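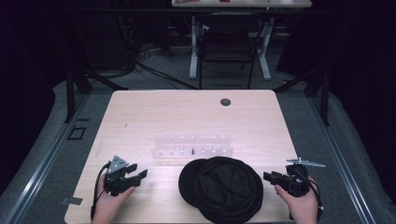

Both hands full at the table.

I have been meaning to write about the rye bread since November, and every time I sit down to do it I end up getting up again to feed the starter, so let me get it all down before the timer goes.

It was Birutė Toom who got me into this. She lives two doors down and she brought over half a loaf when we moved in, wrapped in a dish towel I still haven't given back (sorry, Birutė!). I had only ever known the soft supermarket kind with the caraway seeds, and this was dark and sour and so dense I had to lean on the knife. My husband had one bite and went looking for more butter. I ate mine standing at the counter and was over at her place the next morning asking how it was done.

Well, she doesn't use a recipe. She gave me a jar of starter and told me the dough should feel like wet cement, and I went home and made something very much like wet cement, baked. The second one was gummy in the middle. By then I had decided I needed a scale, so I bought one, and I will say that weighing out 500 grams of rye flour instead of scooping it up with a coffee mug did wonders.

What I do now is mix everything the night before, right after supper, and let it sit for 14 hours with a plate on top of the bowl. Our kitchen is chilly, so yours may want less. No kneading at all, which my wrists appreciate! In the morning it goes in the pan, I smooth the top with a wet spoon, and then it gets 2 more hours to think things over before the oven.
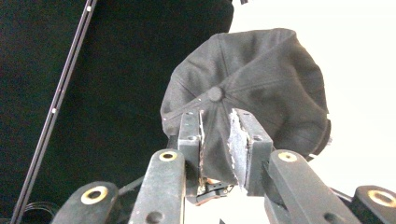

And then comes the hard part, which is leaving it alone. Birutė says a full day before you cut it. I managed that exactly once, when we were out of town on a Sunday, and of course it was the best loaf I've made, with a crumb that sliced clean and a crust you could chew on for a while. The rest of the time I hold out until lunch and scrape the knife between slices.

We like it with cold butter and a little salt, or with herring if Birutė has been by. I tried putting walnuts in last week and I'm still making up my mind. If any of you bake with a rye starter, tell me what you do with the extra, please. I have three jars of it in the fridge and I can't bring myself to throw one out.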